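Stop, Thief! How People Caught Robbers Before There Were Police

By Naima Ashour
History Corner for Young Readers, December 2025

Suppose you wake up one morning, wander into the kitchen in your socks, and find that somebody has climbed in through the window and gone off with your family's best silver spoons. What would you do? You would probably shout for a grown-up, and the grown-up would pick up the phone and call the police.

Now suppose you lived in England 700 years ago. You could still shout for a grown-up (please do!), but there would be no phone, and there would be no police either. There was no station with a desk and a friendly officer behind it, and no car with a siren. So who went after the robber? Well, pull up a chair, because the answer is that you did. You, and your uncle, and the baker, and the man who kept the geese.

Raising the hue and cry

When somebody saw a crime in those days, they were supposed to make a tremendous amount of noise. This was called raising the hue and cry. "Hue" comes from an old French word for shouting, so the whole thing really means "shouting and shouting," which I have always found rather wonderful.

Everyone who heard it had to help. You couldn't just close your shutters and go back to your soup. People came running out of the fields and the workshops with whatever they had in their hands, and they chased the thief down the lane and over the hill. If the thief made it to the next village, the people there were meant to take up the shouting and carry on the chase, a bit like runners passing a baton.

And if a village didn't bother? Then the people who lived there could be made to pay a fine. So you can see why they came out even when it was raining.

Ten families and a promise

There was another clever idea, and this one was meant to stop trouble before it began. In many parts of England, men and boys were put into small groups called tithings. A boy joined when he turned 12. (How old are you now? You might be nearly there!) Girls and women were not put into tithings, though they could raise the hue and cry just as loudly as anybody else, and court records show that they often did.

The word "tithing" has to do with the number ten, and in many places there were ten or so people in each group. Every member promised to keep the law, and also promised to make sure that the others did. If one of them stole a pig and ran away, the rest had to bring him to court or else pay money themselves. You can imagine how closely they watched each other, and how cross they must have been with the one who took the pig.

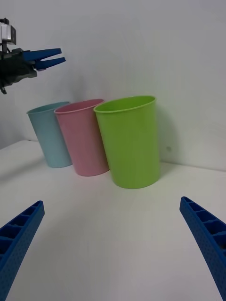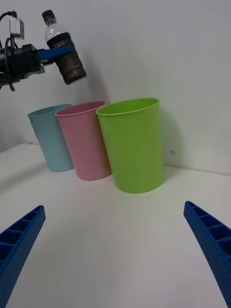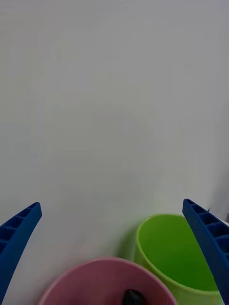
The watchmen who walked at night

Chasing a thief in daylight is one thing. Chasing a thief in the pitch dark is quite another, and you must remember that there were hardly any lights in the streets. A cloudy night was so black that you might walk straight into a horse.

So towns had a night watch. When the sun went down, the gates were shut and a few men took their turn at walking the streets or standing guard until morning. If a stranger came along in the middle of the night, the watchmen could stop him and keep him until it was light enough to find out who he was.

It wasn't a job that many people wanted. It was cold, it was dull, and you still had to get up and do your ordinary work the next day. Later on, people who could afford it began paying somebody else to take their turn, and the men they paid were sometimes old or sleepy or both. Playwrights loved to make fun of them — there are plays with watchmen so muddled that they can barely find their own feet.

In later times some watchmen carried a lantern and a wooden rattle that made a terrible clatter when you swung it around. In some towns they called out the hour and the weather as they walked. "Past two o'clock, and a frosty morning!" I'm not sure I would want to be woken up to hear that.

The constable and his staff

Somebody had to be in charge, and that was the constable. He was usually an ordinary person, perhaps a farmer or a shoemaker, who did the job for a year and was very often not paid for it at all. Many constables carried a special staff to show that they had the right to arrest people.

What about thief-takers?

By the 1700s, London had grown huge, and the old ways weren't working so well. It's easy to know your neighbors in a village. In a crowded city, a pickpocket could turn one corner and be gone.

That is when thief-takers came along. They caught criminals in return for a reward. Some were honest, but others worked secretly with the thieves, and then asked the poor owner for money to bring the stolen things back! In 1829 London got its Metropolitan Police, whose officers wore blue coats and tall hats.

Words to remember

Hue and cry: loud shouting to call everyone to chase a criminal.
Tithing: a small group whose members answered for each other.
Night watch: the people who guarded a town after dark.
Constable: the person in charge of keeping the peace in a village or parish.

In January: Jasmina Živković writes about castle kitchens, and why the soup was so often cold by the time it reached the table.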